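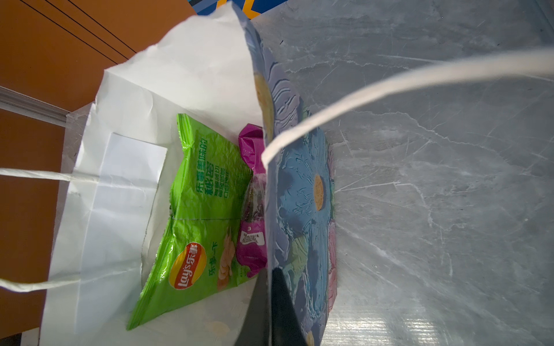 Erkeck Pettigrew Folding Shopping Cart: Six Months of Being Overtaken by It

I bought a shopping cart, the upright kind you drag behind you, at an age when I had expected to be asked whether I needed one by somebody else. The car had gone in for work in March and come out with an estimate, and the estimate was the sort of number that makes a person start thinking about walking. The grocery store in Jetville is downhill from my house. The house, naturally, is uphill from the store.

My phone puts the round trip at 3,309 steps. With two full bags on each arm, I remembered every one of the second half. So, $89 to Erkeck, and a flat box arrived with a picture of a woman in a linen dress pulling the cart across a beach. I have no idea what she was shopping for.

Assembly

The box says no tools needed. You do need a small hammer, or the heel of a boot, to persuade the axle caps to go on. They are meant to click. Mine made a noise more like a knuckle. The instructions are one sheet with drawings, and in the fourth drawing the handle is on backward, so if you follow it you end up with a cart that folds only in theory. I did it twice.

Once together it's a decent looking thing. Steel frame, fabric bag with a drawstring top and a flap over that, one outside pocket too shallow for an umbrella and too deep for keys. The bag lifts off for washing. Getting it back on involves four snaps, three of which you can reach.

On the road

The wheels are the best part and I'll say so without grumbling. They're big, with soft rubber tread, and they go over the broken stretch of sidewalk by the post office as if it had been repaired. My old cart, an Emance I inherited along with some lampshades, had hard little plastic wheels that announced me from a block away. Dogs came to windows. The Erkeck is quiet enough that I've startled joggers.
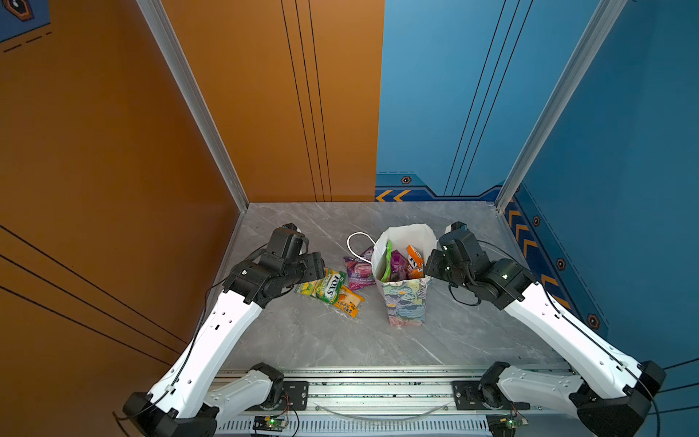
Going uphill, it pulls straight and the handle sits at the right height for me, though I'm on the short side and taller friends say it knocks their heels. Going downhill is a different story. There is no brake. An empty cart on a slope is a frisky animal, and a full one has views about where you should both be going. I have learned to walk in front of it with my arm stiff behind me, like someone holding a door shut. Erkeck's website calls the ride "effortless," and downhill I can't really argue.

Stairs are fine if you take them backward. It isn't one of those three-wheeled stair climbers, and having borrowed one of those once I don't miss it. Curbs are fine too. Bus doors are possible, provided the driver likes you.

What it holds

I'd say a week of food for two people, if neither of them is baking. The heaviest load I've weighed was 18 pounds of potatoes, cat litter and canned tomatoes, and the frame didn't complain. The trouble is the shape. It's deep and narrow, so whatever goes in first is gone until you get home. Bread floats to the top in a civilized way, but a carton of eggs has to be carried separately or placed last and watched. The drawstring closes with a toggle that slips when it's wet. I tie a knot now.

It also leans. Empty, it stands up by itself beautifully. Fill it with the weight toward the front and it will wait until you've turned to find your keys, then lie down on the porch. 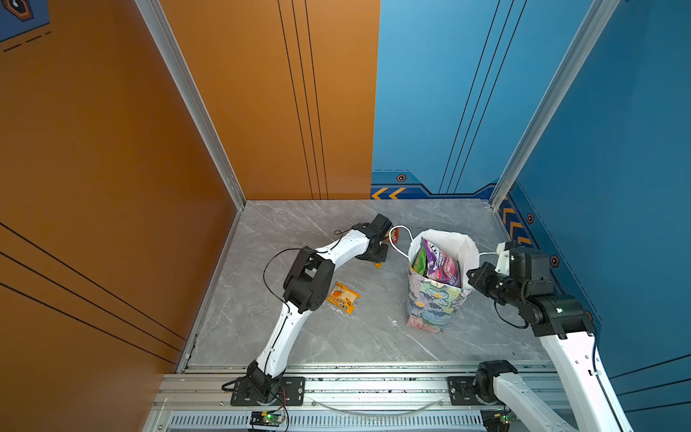
Color is where Erkeck has made some choices. The Pettigrew comes in orange, light blue, or a shade named "Stone" that has been out of stock since before I was looking. I wanted Stone. I went back and forth between the other two for most of an evening, and if you'd like to see the problem, picture a wall orange on one half and light blue on the other, and you can decide which half you'd want following you down Main Street. I took the orange. It has faded a little since, which helped. Drivers see me, I'll give it that, and so does everyone I was hoping to avoid at the pharmacy.

Storage

Folded, it's flat enough to go behind a door. Unfolded, it lives in my hall and collects mail. The latch that holds it closed is a plastic hook of the kind you find on cheap lunch boxes, and I don't expect it to see a second summer. The fabric has held up, apart from one corner where it rubs on the wheel guard. I've put a patch there. It's a nice patch.

Customer service

I wrote to them about the latch in July. They replied in two days, very politely, and sent a spare axle cap. I wrote again and got another axle cap. I'm now well supplied.
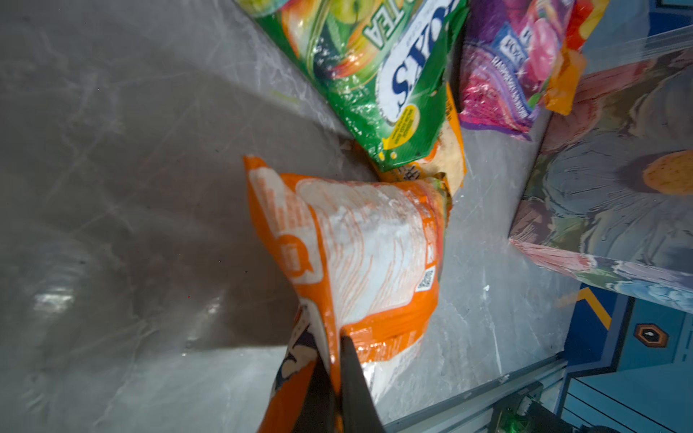
One reader of my earlier note on the Emance wrote in to say I was being too easy on the missing brake, and that a loop of cord from the handle to the wrist ought to come in the box at this price. Fair enough. I tried the cord. It means that if the cart goes, you go too, but you do arrive together.

Would I buy it again? There are nearly 3,000 ratings on the store page, and most of them appear to have been written by people standing on level ground. For them it's a good cart. For a hill, I'd want a brake, a wider base and a latch made by someone who had met a latch before. I'm keeping mine. The wheels really are lovely, and the car is still at the shop.

Good: wheels, quiet, takes a real load, dries fast.
Bad: no brake, tips forward, toggle, latch, fourth drawing.
Free to a good home: two axle caps.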